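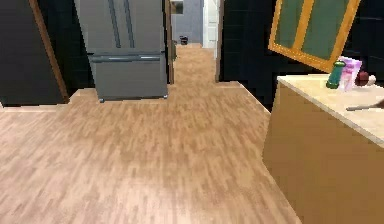

Account Suspension and Appeal Handling on a Mid-Size Discussion Platform

Abstract
The project examined how moderators on Kostbridge, a general discussion platform, apply the temporary suspension rule to accounts that post on political topics. A set of 346 appeal records was coded by hand and compared with the published rule text. The main finding is that the written reason given to the account holder often did not match the rule cited in the internal log.

1. Background
Kostbridge publishes its rules in a single page with 5 numbered sections. Section 4 covers repeated posting of false statements about elections and allows a suspension of any length. An earlier version of the rule set a fixed limit. The change was announced in October, in a short post that drew 1,283 replies, most of them critical. Our project did not try to judge whether the rule is fair. The question was narrower: given the rule as written, is it applied the same way to similar posts?
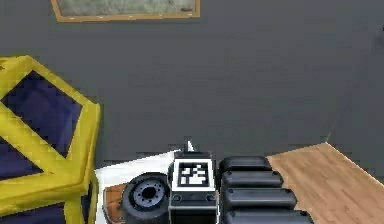
Submitted by: Muñoz, Group 4
Course project report, Media and Public Policy

2. Method
Appeal records were taken from the public log, which removes account names but keeps the post text, the rule cited, and the reply sent to the user. Records in languages other than English were left out, as were records where the post text had been deleted. Each remaining record was read by two coders. Disagreements were settled by a third reading. Coding was done in Plurach, and the tables were built in Wumov.

Posts were sorted by topic and by form (original post, reply, shared link). We did not code for party. An early attempt to do so was dropped because the coders could not agree on replies that quoted the other side – sarcasm was the usual problem.

3. Results
Shared links were suspended less often than original posts making the same claim. Replies fell between the two. In the group of records citing Section 4, the message sent to the user frequently used the wording of Section 2, which deals with personal attacks. Users who received this wording tended to argue in their appeals that they had attacked no one, and the appeal was then refused without mention of the election rule.

4. Limits
The log contains appealed cases only. Users who accepted a suspension do not appear in it, so the results say nothing about suspensions overall. The coders also knew the outcome of each appeal while reading, which should be corrected in any repeat of the work.

5. Further work
A second sample from before the rule change would allow a direct comparison. The older log is stored in a different format and would need to be converted first. The coding sheet is attached as Appendix A.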